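Saturday, December 16, 2023
by Sena Aryee

I spent most of today on the right-hand gripper of our pair. The linkage had gotten loose enough that the finger pads no longer met square. I wanted to write down what I did before I forget, and Zhuoran Yu will need the notes when the second pair gets built.

We use the grippers on table-setting work: plates, cutlery, glasses, a wire basket.
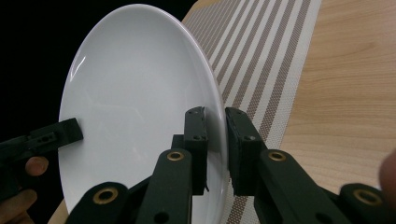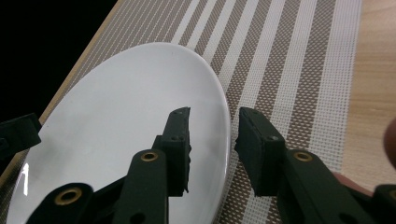
Plates are the hard part for the pads, and a placemat under them doesn't help.
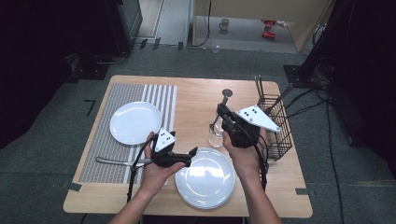 How often do the bushings need attention?

Every 16 hours of use, going by our log. I check them by holding the body still and rocking one pad sideways with a thumb. If I can feel a click, the arm comes off and the bushing gets wiped out with a dry cloth and looked at under a lamp. Most of the time it is only grit. If the inside has gone oval, I press in a new one. We keep a bag of spares in the drawer marked Osman, and there are 6 left as of tonight.

Today one of them was bad. I replaced it and then found the pivot screw next to it had backed out as well, so the worn bushing was probably only half the problem. I put a small drop of threadlocker on that screw and left the others alone. Last time I did all of them, and Yichen Meng had to heat every one to get it apart again. He was not happy with me.

Pads next. They are held on with small screws, and it is easy to tighten one fully before the other is started, which pulls the pad crooked. Start both, close the jaws on a piece of card, and then tighten. The card should drag evenly from top to bottom. Mine dragged only at the tip, so I backed the screws off and did it over. Second try was fine.

I also moved the cable. It had been rubbing on my wrist, and I think the pull on it was turning the body a little in my hand. I gave it more slack at the base and tied it once. Shengli Liang ties his twice, and I may end up doing the same.

After that I opened and closed the jaws 115 times by hand and rocked the pads again. No click on either side. The left-hand gripper is due on Monday, and I need to order more bushings from Rinon before then.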